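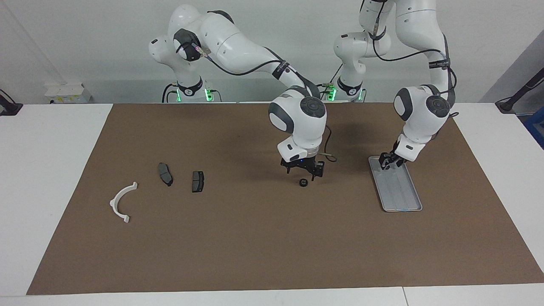
The Sillimero Brush Cleaning Mat is a molded silicone pad for washing makeup brushes by hand in a sink or basin. It measures 191 mm across and has four texture zones, graded from fine ribs for liner and brow brushes to raised studs for powder and kabuki brushes. For drying, lay washed brushes flat on a separate absorbent surface. A darker color shows fewer pigment marks than a white towel does. Brushes should not be dried upright, as water can run into the ferrule and soften the glue.

Specifications
Material: food-grade silicone, unscented
Diameter: 191 mm
Thickness at base: 3 mm
Mounting: five suction cups on the underside
Weight: 400 g
Colors: slate, rose
Maximum water temperature: 60 °C

Directions for use
Wet the suction cups and press the mat onto a smooth, nonporous surface. Rinse the brush head under lukewarm water with the bristles pointing down. Apply a small amount of cleanser to the mat, not to the brush. Work the brush in circles on the zone that matches its size until the lather no longer carries color. Rinse, squeeze out the water with the fingers, and reshape the head.

Foundation and concealer brushes usually need a second pass. Waterproof and long-wear formulas should be broken down first with an oil-based cleanser such as Vinumum Brush Oil (sold separately). Do not use the studded zone on goat or squirrel hair.

Compatibility
The mat can be used with any liquid or solid brush soap. It fits the Jirnetti travel basin, both sizes. Suction is reduced on textured stone and unglazed tile.

Care
Rinse after each use. The mat may be washed in the top rack of a dishwasher. Silicone can pick up a tint from red and violet pigments; this does not affect cleaning performance.

Ordering
Single mat: $19
Mat with Ortner bar soap, unscented: $23
Orders placed by noon on Thursday ship the same week. Rose is out of stock until May. Opened bar soap cannot be returned.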